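Section 5: Sorting Utensils at the Table

Before you start

Lay the cloth flat and pull out any folds. The patchwork cloth supplied with the Fonow table set has a printed grid, and you can use its blocks to line things up. Place the tall black cup toward the back of the table. It holds chopsticks upright and has a metal rim that can mark if knocked.

Note: The cup has no drain hole. Dry all chopsticks fully before standing them in it.

1. Gather the loose pieces into the middle of the cloth: chopsticks, spoon, small dish, and any wooden utensils.

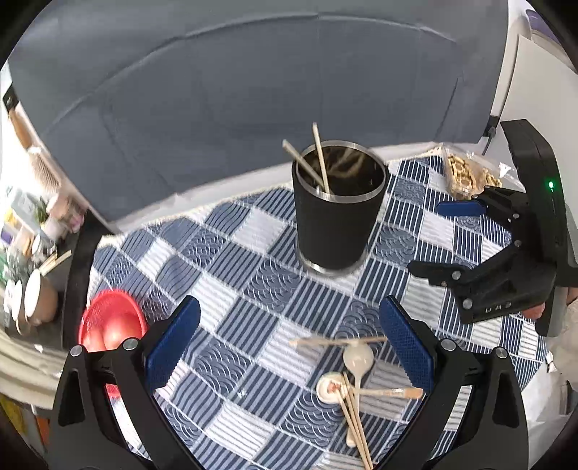

2. Lift long pieces first. Chopsticks that cross over a spoon or dish will roll if the lower piece is moved.

3. Match chopsticks by length and put each pair into the cup, narrow tips up.

4. Scrape leftover food from the small dish and set the dish aside for washing.

5. Turn spoons and ladles bowl down on the cloth while you clear the rest. A handle can be picked up more easily from this position.
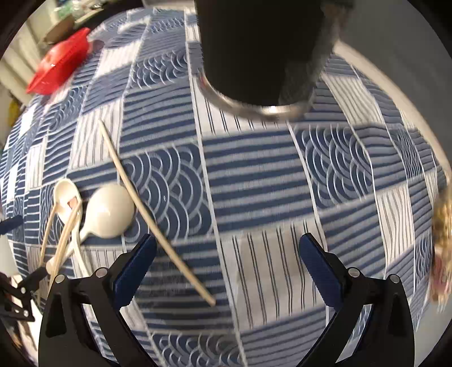

Fig. 5-2. Ladle with bowl turned down, chopstick alongside.

6. Stand red bowls upright and stack them last.

Caution: Do not drop chopsticks into the cup from a height. The blunt ends can scratch the metal inside.

Caution: Wooden utensils must not be soaked. Wipe with a damp cloth and air dry for up to 5 hours.

Replacement cups and cloths are listed under part numbers 172 and 189. For missing pieces, write to Thodoris Raptis at the Fonow parts desk.

Section revised 3/21/24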